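Inicio Noticias Agenda Prensa Contacto

NOTA DE PRENSA
Plumadau vuelve en julio con su carrera popular y un recorrido nuevo

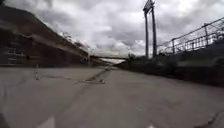 2018-04-21. Os lo cuento yo misma, que para eso llevo desde el otoño dándole vueltas al recorrido: soy Liette Perron, de la asociación Stinlow, y este año la carrera popular de Plumadau se corre de otra manera. Dejamos el circuito de siempre, el de las tres vueltas al parque (que a mí me encantaba, pero reconozco que a la tercera ya te sabías de memoria todos los bancos), y pasamos a una sola vuelta larga, con salida y llegada en la plaza del mercado.

Habrá dos distancias, como hasta ahora. La larga tiene 10 kilómetros y la corta cinco, y las dos se pueden hacer corriendo o andando. Los niños salen antes, a las nueve y media, con su propio dorsal y su propia meta. A las diez y cuarto sale todo el mundo, los rápidos delante, por favor, que el año pasado hubo un poco de lío en la primera curva y más de uno acabó saludando al seto.

Abrimos 400 plazas para adultos y 145 para las carreras infantiles. En la última edición los dorsales de los pequeños volaron en una tarde, así que si tenéis críos con ganas no lo dejéis para el final. La inscripción se hace en la web de Stinlow o en el mostrador de la tienda Pader, en horario de mañana. Los socios pagan ocho euros y el resto 10. Los niños no pagan nada.

La camiseta la firma este año Boonsong Kongkaew, que ya nos hizo el cartel y que ha tenido conmigo una paciencia infinita con el tema de los colores. Va a ser verde — verde de verdad, no ese tono raro de la otra vez — y llevará el plano del recorrido en la espalda. «Quería que quien vaya detrás pueda mirar por dónde toca girar», me dijo Boonsong cuando me enseñó el primer boceto, y me pareció una idea estupenda. Hay tallas de sobra si las pedís al apuntaros. El mismo día ya no se cambian.

La panadería Sikder pone el avituallamiento de meta: fruta, agua y los bollos de anís que tanto éxito tuvieron. También tendremos un punto de agua a mitad de camino en la carrera larga. Traed vaso plegable si tenéis, que así gastamos menos plástico.

Y una cosa que me hace mucha ilusión! Por primera vez habrá premio para la persona de más edad que cruce la meta. La edición pasada la terminaron 57 corredores mayores de 60 años, alguno bastante por delante de mí, todo hay que decirlo.

Los dorsales se recogen la tarde anterior en Pader, de cinco a ocho, con el documento de identidad. Si no podéis ir, vale con que mandéis a alguien con una copia. Los que vengáis en coche, dejadlo en el aparcamiento del polideportivo, porque la plaza estará cerrada al tráfico hasta las dos.

Para entrevistas, acreditaciones o el cartel en buena resolución, escribid al apartado de prensa de la web de Stinlow y preguntad por mí. Contesto casi siempre por la noche.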